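Section 6. Clearing and Wiping a Gloss-Finish Table

Applies to Murholm side and sofa tables with a lacquered top. Revised February 14, 2018.

The Windden brochure calls this finish "care free." We have our doubts. A dark gloss top shows dust, fingerprints and water rings sooner than any other surface in the house, and most of the sprays sold to fix that leave a film that shows even more. Follow the steps below before you spend money on anything.

6.1 Before you start

You need 2 soft cotton cloths, a bowl of lukewarm water and a small tray. The Prekelix care kit (part 669) contains the same cloths in a nicer box. Buy it if you like the box.

6.2 Clearing the top

1. Set the tray on the floor or on a chair. Do not set it on the lacquer.
2. Take bottles and glasses off first. Check that caps are tight.
3. Throw out used tissues and scraps of paper.
4. Lift small hard items straight up and put them in the tray. Do not slide them.
5. Look along the surface from a low angle, with a lamp on if the room is dark. Grit is hard to see from above.

CAUTION: Metal items cause most of the scratches we are asked to repair. Felt pads and "scratch-proof" coatings help less than their labels suggest.
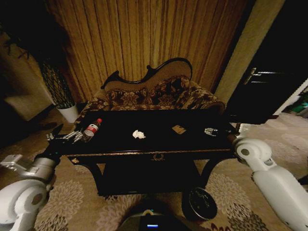

Clutter on a sofa table tends to be small stuff, and people wipe around it. We don't recommend this, however quick it looks. With a water bottle near one end, a crumpled tissue by the middle and a little silver-colored metal thing farther along, there is no clean pass of the cloth from one end to the other, and the dust ends up in a ridge beside each item. Take everything off, including anything flat like a card. Flat things hold moisture against the finish, and you won't see the mark until you move them.

6.3 Wiping

1. Dampen one cloth and wring it hard. If it drips, wring it again.
2. Wipe the top lengthwise in straight strokes. Circles leave swirls.
3. Dry at once with the second cloth.
4. Wait 10 minutes before putting anything back.

Note: Wipe gold trim and ornaments with the dry cloth only. Metal polish may lift the color — we have yet to find one that we trust.

6.4 Apron, legs and lower shelf

Dust these last. Work down each curved leg, then do the shelf, if your model has one. Keep the damp cloth away from sofa fabric and floor-length curtains.

6.5 Waxes and polishes

The Maillard paste is advertised as good for 157 wipes. We don't know how anyone would check. If you use it, try a spot on the back edge first and leave it overnight.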